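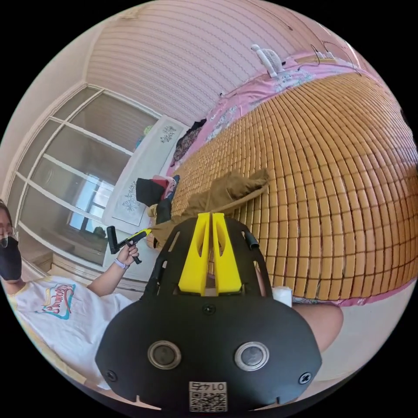 Should the gripper be masked out before running visual odometry on fisheye video from a hand-held gripper?

Mask it in every frame, along with the black area outside the image circle, and do it before feature extraction. Filtering bad matches afterwards costs more and removes fewer of them.

Static and moving masks for fisheye gripper video in Skina
Young-sook Joo
Last updated 18/02/2026

This page covers mask setup for the Skina tracker, from an uncalibrated folder of clips to a trajectory that can be passed to Odness for action extraction. It assumes that the camera is rigidly mounted to the gripper, that intrinsics have already been estimated with the fisheye model, and that IMU timestamps are on the same clock as the video. If the last point is in doubt, fix it first. A clock offset produces drift that looks a lot like a bad mask.

Why the mask matters

The camera moves with the housing, so every corner detected on the housing has zero image motion. The tracker reads zero motion as evidence that the camera is standing still. A few such points are voted out by RANSAC. When the hand moves slowly and the room has little texture, they win the vote, and the trajectory freezes for a second or two and then jumps.

Printed labels are the worst offenders. A QR sticker on the housing gives a dense block of high-contrast corners, stable under any lighting, and the detector ranks them near the top in every frame. Screw heads and the metal rims of round windows come next. Bright yellow fingers against a dark housing give a strong edge down each side, and these edges shift when the gripper opens and closes, so they need separate handling (step 3).

Step 1. Build the circle mask

Run the circle fitter on a clip with daylight in it. The boundary between image and black corners is then sharp most of the way round.

skina mask circle --clip room_a --out circle.png

Open the result and check the rim. Light falls off toward the edge of the lens, and a fit made on a dark clip comes out too small. Then erode the mask by a small margin. The distortion model is poorest at the rim, and points there reproject badly even when they are tracked correctly.

Step 2. Build the housing mask

The housing mask is made by hand once per physical device and reused until the camera is remounted. Variance-based masking (marking every pixel that does not change over a clip) is tempting, but it leaves holes wherever the housing picks up reflections. Glossy windows and metal rims are the usual places. Use the variance image as a guide and draw a closed outline over it:

skina mask trace --clip room_a --guide variance --out housing.png

Include everything rigidly attached to the mount. Short posts and tubes on the flanks are easy to miss when they are black and the background is dark. Trace past them generously. A slightly oversized mask takes away very little usable image, given that the housing sits low in the view and the area next to it is often blocked by the operator anyway.

Step 3. Cover the finger sweep

The fingers occupy a different region at each opening width. Record one clip of the gripper going from fully closed to fully open three times against a plain wall, then take the union:

skina mask sweep --clip open_close --color yellow --out fingers.png

Color segmentation works well for saturated fingers and fails for black or gray ones. For those, trace the fully open and fully closed positions by hand and fill between them. Remember the gap. With the fingers nearly closed, background visible between them appears and disappears over a few frames and yields short, useless tracks. The sweep command fills the gap by default; leave this on.

Step 4. Moving masks for people

A second person in the room is a separate problem. At the edge of a fisheye image a seated person can cover a large area, bent along the curve of the lens, and most off-the-shelf person detectors are trained on straight-line images. Detection drops exactly where the bending is strongest.

Skina works around this by cutting the image into overlapping rectified patches, running the detector on each patch, and projecting the results back:

skina mask people --patches 14 --dilate 3 --out people/

Fewer patches run faster but miss partial bodies at the rim. Printed T-shirts deserve attention when you review the output, as a graphic on the chest will supply corners for as long as any part of it is left uncovered. Hands holding tools also need a look. The detector stops at the fingers, and a long-handled tool stays unmasked and moves independently of the room. If the tool has a striped or high-contrast handle, add it to the prompt list in people.yaml.

Operator knees and feet are usually picked up by the same pass. When only a bare knee shows at the bottom of the view, recall is poor, and the simplest cure is to extend the housing mask down to the rim on both sides.

Step 5. Merge and test

skina mask merge circle.png housing.png fingers.png --moving people/ --out session.mask
skina track --clip room_a --mask session.mask --report

The report lists coverage, mean track length and any frozen intervals. On the Gimdale bedroom clip used to write this page, 1241 frames long, static masks removed 26 percent of the image area and there were no frozen intervals. Without masks the same clip froze repeatedly during slow approaches.

Repeating surfaces

Masks will not help with repeating texture. A bamboo mat made of small rectangular tiles, a window divided into a grid of panes and a ceiling with fine stripes can all be in view together in a bedroom, and each one offers many near-identical corners. Symptoms differ from those of a bad mask: the trajectory keeps moving but slips sideways by one period of the pattern.

Three settings are worth changing, in this order.

match.ratio — lower it until ambiguous matches drop out. Expect fewer points.

match.search_radius — tie it to the IMU prediction so that the window stays smaller than one tile at normal working distance.

grid.max_per_cell — cap the number of points per cell. A large mat otherwise takes the whole feature budget, and the less regular things near it (clothing, cables, a fan) get none.

Crumpled cloth gives good corners while it lies still. Once it is being manipulated it is a moving object, and its points should be rejected. Farahani weights, if enabled, lower the influence of points inside the region just ahead of the fingertips whenever the gripper width is changing. They do nothing for cloth moved by somebody else's tool, so for two-person folding clips enlarge the region by hand:

farahani.region_scale: 2.0

Known problems

Merged masks are stored at the resolution of the first clip. Clips recorded at another setting are accepted with a warning and the mask is rescaled, which blurs its edge. Build a separate set.

Remounting the camera shifts the housing mask even if the same screws and plate are used. Run skina mask check at the start of each session. It compares the current variance image with the stored outline and exits with an error if they disagree.

Window areas can saturate in October sun and then recover as the gripper turns away. Leave them unmasked. The frame bars are good long-range structure for rotation once the exposure settles.

The Odness importer reads session.mask directly from version 0.9 on. Older versions expect a folder of static and moving masks under separate names, and skina mask export --legacy will write one.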